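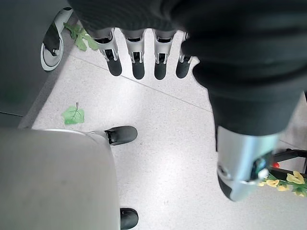 Staff writer, TV and celebrity desk

Drunis is hiring one full-time staff writer to cover television actors, soap operas and the people who used to be in them. The job is in our Kaczorowski Street office, with two days a week from home once you know how the desk works.

We publish entertainment news for readers who follow daily soaps and reality shows, many of them from abroad. They know the shows better than we do and they write in when we get it wrong. Last February we ran a story saying a lead actress had quit her series. She had taken a week off for a cousin's wedding. We got 209 emails and deserved most of them. This position was created partly as a result.

So we are looking for somebody hard to convince. If an actor posts a photo of a sunset with no caption, we don't want 800 words on whether the marriage is over. If a publicist sends over a quote from "a source close to the couple," we want you to wonder whether the publicist is the source, and then call and ask. We have been told that doubt slows a desk down. Maybe it does. We have yet to see figures that persuade us the faster stories did any better after the first hour.

What you would be doing

Writing three or four short news items a day: casting changes, weddings, births, show launches, cancellations, the occasional lawsuit.

One longer piece a week, usually an interview or a look back at an older show. These run to 800 words and can go longer if the material holds up, but please don't assume it does.

Checking claims before they go up. A post on the actor's own account counts. A fan page with a similar name does not, and you would be surprised how many applicants at the last round could not tell the two apart in our test.

Taking a turn on the early shift, which starts at 6 a.m., about one week in four. Nobody on the desk likes it. We stopped describing it as "flexible hours" because it isn't.

Keeping the corrections page up to date, including your own.

What you need

Two years or more of paid reporting or editing, on any subject. Entertainment experience helps less than people think. Our best hire of the past few years came from a local paper where she covered zoning.

Clean, plain English. Working knowledge of Hindi, Punjabi or Turkish would be useful. Tell us honestly how good yours is, as we will try you out in it.

Some familiarity with daily soaps. You don't have to love them. You do have to be able to sit through one and report what happened without sneering at the audience.

Comfort on the phone. A lot of candidates say they have this.

We don't need a degree in journalism, and we don't need a large following of your own. If you list a follower count in your application we will skip that line.

What we pay

The salary is on the union scale for your years of experience, and we will send you the scale before the first interview so you can decide whether to bother. There is a yearly training allowance of $3,000, which can go toward language classes, a media law course or something else you can make a case for. Health coverage starts on the first day. There is no bonus tied to page views. We tried that at Gaken, our old sister site, and got the headlines you would expect.

We won't call ourselves a family. The desk is small, people are mostly polite, and they go home on time except during awards season.

How to apply

Send a resume and two published pieces to the hiring desk through the Jobs page, with "Staff writer, TV" as the subject. One of the pieces should be something you had to correct or came close to getting wrong. Add a few lines on what happened.

Skip the cover letter unless you have something to say in it. We received over 70 last time that described the sender as a "passionate storyteller," and we couldn't find much difference among them.

Candidates we like will get a paid test: one hour, three rumors, and you tell us which of them you would publish and what you would do first. Using Clalturero or any other trend-tracking tool during the test is fine. Treating what it shows you as a fact is not.

Applications stay open until the job is filled. Everybody who takes the test hears back from us either way, normally within two weeks. If a recruiter contacts you about this position and asks for a fee, it isn't us. Please forward the message to the same desk.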